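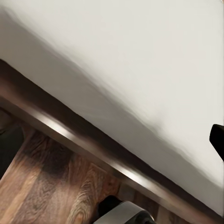 Section 4. Getting the Simulator Ready for Open Day

If you have made it through the first three sections, you already have the Flirnholm simulator installed and a login that works, so the hard part is behind you. What remains is the piece our visitors come for, the moment when somebody who has never driven a robot sits down at the Plernotwood station and moves one across a room on the screen. We do this every year and it is always the busiest table in the hall, so please give yourself a good hour before the doors open.

4.1 Starting the station

1. Switch on the power strip under the table, then the computer, then the two screens. The big screen facing the visitors takes its time waking up.
2. Log in with the open day account. Your own account will work too, but your desktop will be on the big screen for all to see.
3. Open Flirnholm and choose Room 12 from the list of rooms. Henk Van Hecke built this one with guests in mind, and the furniture is spaced generously.
4. Wait for the textures to finish loading. You will know they are in when the wood grain looks sharp up close and a soft shine shows on the floor.
5. Press Home once. The arm returns to its resting pose and the view switches to the gripper camera.

Note: If the room comes up plain gray, close the program and start it again. Should that happen twice, load saved session 2139, where the room is already set up.

4.2 Checking the gripper view

Before you let anyone take the controls, spend a few minutes with the gripper camera yourself. It looks strange to people the first time — you are seeing the room from the robot's wrist, so the floor tilts and swings as the arm moves — and it helps if you can talk them through it calmly.

1. Point the camera down at an open stretch of floor.
2. Hold the Open button until the fingers stop moving.
3. Compare your screen with the picture that follows. You want one black finger coming in from each side, spread wide, and nothing but floor between them.

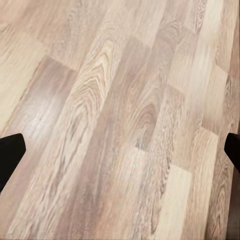
Page 28

4. Close the fingers slowly, then open them again. Both should move together. If one lags, press Reset Gripper and repeat from step 2.
5. Nudge the arm left and right with the hand controller. The planks should slide past smoothly, without jumping.

Caution: Please don't let visitors hold the Speed key while they are learning. Nothing can break in the simulator, of course, but a fast swing on the big screen makes some people queasy, and we would like them to stay for the coffee.

4.3 Running a turn

Daniyal Talpur has run this table more often than any of us, and the routine below is mostly his. Feel free to loosen it up when the line is short.

1. Invite the visitor to sit, and adjust the chair before you hand over the controller.
2. Let them wander a little first. Children especially want to look under everything, and they should!
3. Load the Fuka exercise, a simple pick and place, and read the goal aloud.
4. Give each person 4 minutes. The timer sits in the corner of your own screen, where the visitor won't feel rushed by it.
5. Press Home between turns.

Note: Questions about the real arms are best passed along to Caradog Bellis, at the Wouters table by the entrance. For trouble with the station itself, dial extension 1228.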